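Halton home-assist pilot: progress report for the Groltent fund
Thursday, August 1, 2024

Hi all,

I'll start with the bad news so you aren't hunting for it on the second page. We had a gripper fault in the Kershaw apartment, and it cost us most of three weeks. Nobody was hurt and nothing in the apartment was damaged, but it was a real safety matter and I want you to have the whole story.

Quick refresher on where we were. Since March the arm has been doing bathroom tidying: pick something up off the counter, carry it down to the wastebasket, let go. It sounds like nothing, I know! But it's a good test because the start is high and cluttered, the finish is low and tight, and the stuff in between is soft and squashy. Tubes are the worst of it. A full one and a flat one look much the same to the planner and feel completely different to the fingers. 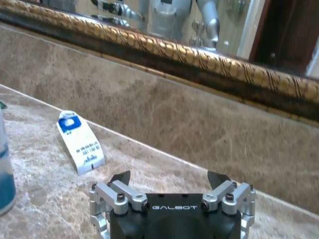

Gripper open over the bathroom counter, with a flattened tube to the left.

So, the fault. On run 181 the arm picked up a tube, swung away from the counter and headed down toward the floor. Partway there the software decided the fingers were empty. They weren't. It had been squeezing something so thin that the finger position read as fully closed, and our code took "fully closed" to mean "missed it." Fair enough, that part is an annoyance. What came next is the part I lost sleep over: the retry routine kicked in and sent the arm straight back up to the counter for another go, at normal travel speed, and it did that without checking whether anyone had stepped in. One of our team had. They'd leaned over the sink thinking the run was finished, heard the motors and jumped back — and then hit the stop button, which worked just as it should.

We shut everything down that afternoon and I filed the incident form the same day. Then we went back through the logs, and I have to own up to this: the same false "missed it" reading was in there 44 times before. In most of those the arm was still near the counter, so the retry was a short hop and we all shrugged at it. I shrugged at it too. We had it written down as a nuisance when it belonged on the safety list.

What we changed:

The retry no longer starts by itself. If the arm thinks it has lost something, it stops where it is and waits for a person to press the button.

The "is it empty?" check now uses motor current as well as finger position. Thin things still push back a little, and the current picks that up when the position can't.

Travel speed below counter height is cut in half for now. I'd like to get some of that back later, but I'm in no hurry.

Nobody goes inside the taped line until the light on the controller is green. Old rule, but we'd gotten sloppy, and the light was behind a door. It's been moved.

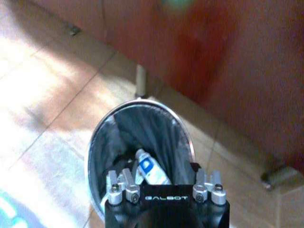 We've been running again with all of that in place, and I'm fairly happy, with a couple of grumbles. Flat tubes are reading correctly on the bench every time. In the apartment it's less tidy. The planner still struggles with the low end of the job when the sun comes in across the floor, and it sometimes pauses for ages before it commits to a release. A long pause is safe, so I'm leaving it alone until the current check has more runs behind it.

On money: the new current sensing board came from Jerix and, with the extra bench time, put us 2000 dollars over on hardware. I'd like to cover that from the travel line, which we've barely touched. Could you let me know if that needs a formal change request or if an email will do?

Still to come is the kitchen work, which slips to the next period. I don't want to start on glass until the drop check has had a proper workout on things that don't break. The full incident log and the updated risk sheet are in the shared folder, and I'm happy to go through either one on a call.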